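Flaltmont Band Loses Its Accordion, Keeps Its Bookings

Oct 20, 2019

FLALTMONT. The polka-surf quartet Umimholm will play its November dates as a trio with a recording, following the departure of the accordion that gave the group most of its sound and nearly all of its arguments.

The instrument, a Hafþórsson with 90 bass buttons and a strap that has been replaced more often than the drummer, went back to its owner last week. Its owner is the band's former accordionist, Bent Bundgaard, who left in the spring on good terms and agreed to leave the accordion behind until the group found another. The group did not look very hard. It has now been reminded that "until you find another" was meant as a deadline.

Þórey Ravn, who sings, plays guitar and drives, says the band took the news well, meaning it took the news in the parking lot behind the Nania, where it rehearses, and stayed out there for most of an evening.

"Bent was very fair," Ravn said. "He gave us 3 months' warning. We spent two of them thinking he was being polite."

The Nania is a former shoe store on the lower end of Mill Street with a stage at the back where the fitting benches used to be. It holds fewer people than its posters suggest. Umimholm has played there more than any other act, partly by popular demand and partly by living upstairs. The band's first show in the room drew two paying customers and a man waiting for a bus. The most recent one sold out, and the bus has since been rerouted.

That growth is the reason the November dates are going ahead. Ravn had already put down a deposit on a van, and the van people, unlike Bundgaard, never said anything about being flexible. The band has five nights booked across the valley, opening and closing at the Nania, with a church basement, a bowling alley and a harvest supper in between. The harvest supper was told about the accordion by phone and asked whether this would make the music quieter. Ravn said it would. The harvest supper said that was fine.

What audiences will hear is a matter of some debate within the group. During the summer Bundgaard recorded his parts for all of the older songs, in one long sitting, in his kitchen. The recordings are complete and by all accounts very good. They are also a little faster than the band has ever played. The drummer has been practicing with them in headphones and reports that he has lost weight.

There is also the matter of the refrigerator, which hums through the slower numbers in a key close to B flat. The band tried to have it removed and found that the waltzes sounded thin without it. It stays, and two songs have been moved down to meet it.

A vote was held on whether to hire a replacement. One candidate came to a rehearsal and played beautifully but would not do anything in a minor key before dinner. Another owned a concertina and hoped the difference would not come up. The vote split evenly, as votes in a band with an even number of members tend to do, and the question was put off until after the tour. By then Umimholm will have three members and should be able to settle it.

Money has been the other question. A used accordion of the same make was listed by a dealer in the next county at $1,694, case included. The band's savings, after the van, would cover the case. A jar has been set up on the bar at the Nania with a drawing of an accordion on it, which several patrons have taken for a radiator. It has done well on cold nights.

Bundgaard, reached at home, said he holds nothing against anyone and wanted the instrument back because he had missed it. He has no plans for a band of his own. He has been playing in the evenings, for roughly half an hour at a time, with the windows shut at the request of the street. He expects to attend the closing night at the Nania, and was asked whether he might sit in on a song or two, seeing as he would be in the building with his hands free.

"I told them I'd think about it," he said. "I would have to know which tempo they mean."

The set list will be mostly the familiar one. "Ferry to Nowhere Much" remains the opener. "Three Aunts Waltz" has been dropped, as the recorded version contains Bundgaard's doorbell and a short conversation about a parcel. A new song, written since the accordion went home, is said to be about an accordion going home. Ravn would not give its title but allowed that it was slow, and that the refrigerator was not on it.

Doors at the Nania open an hour before the music on both nights. Tickets are sold at the bar and at the hardware store, where the drummer works mornings. Those who bought quartet tickets in September may use them as they are. No refund is offered for the missing quarter.

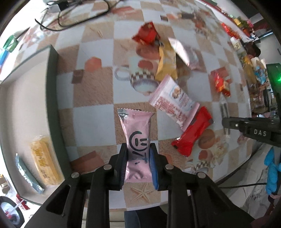
Þórey, I have two of those September tickets and I'm coming anyway, but please put the Three Aunts back in. We danced to it at our wedding and would not mind the doorbell one bit. If it's the parcel talk that worries you, the whole room could just sing over that part.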